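**Two-arm bench cell, Bullow room: October walk-round**

Same list as last month, with my scribbles under each bit. I did this one at 7:40 before anyone else wanted the bench, coffee well away from the controllers (learned that at Zutstead). Ticked means I looked at it myself, and anything without a tick is still on my plate.

**Before power**

- [x] E-stops, both sides. Pressed, twisted, reset. The left one is a bit gritty on the twist but it latches every time.
- [x] Base bolts. Paint marks all still lined up, so I left the torque wrench in the drawer.
- [x] Floor around the bases. Swept, and I fished a zip tie out from behind the left one.
- [ ] Spare fuses. We're down to 2! I've put in an order with Bramirik, so don't borrow these for the label printer please.

**Arms and cables**

- [x] Joint covers. No cracks, no missing screws. Wiped down with the dry cloth only, no spray.
- [x] Cable slack at the wrists. I folded each arm right in and right out by hand and watched the loops. Happy with the left. The right one I'd like a touch shorter, but it's not rubbing on anything.
- [x] Straps on the right arm. Snug. If you can get a finger under and wiggle it, redo it.
- [ ] Fingertip pads. Left pair fine. Right pair are getting shiny and I reckon they'll start slipping on smooth stuff before Christmas.

Once it's powered up I like to give both arms something to hold and go slowly, a hard thing on one side and a soft thing on the other. The bowl and the purple cloth are my usual pair, and I run the speed right down for it. Stand back by the Van Dusen cabinet while you do this, not leaning over the mat (you know who you are).

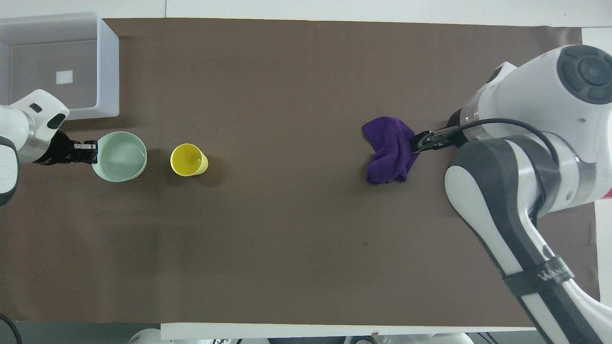
The other reason I go slow is the noise. You can hear a tired wrist long before the software complains, and at full speed the fans drown it out. The log had the right arm at 654 hours this morning and it still sounds sweet to me, maybe a faint tick when it turns over near the elbow limit. I'll have another listen next month.

**Bench and mat**

- [x] Mat flat, no curled corners. Few specks on it, brushed off after.
- [x] Bin out of the left arm's swing. It creeps! Push it back when you're done with it.
- [ ] New mat roll. We've got up to 300 cm left on the old one, so enough for now, but somebody will need to cut it straighter than I did.

**Shutting down**

- [x] Both arms parked, grippers open, nothing left in the fingers.
- [x] Cabinet off at the wall, key back on the hook.

Cell is OK to run. Right pads and the fuses are the only things I'm chasing.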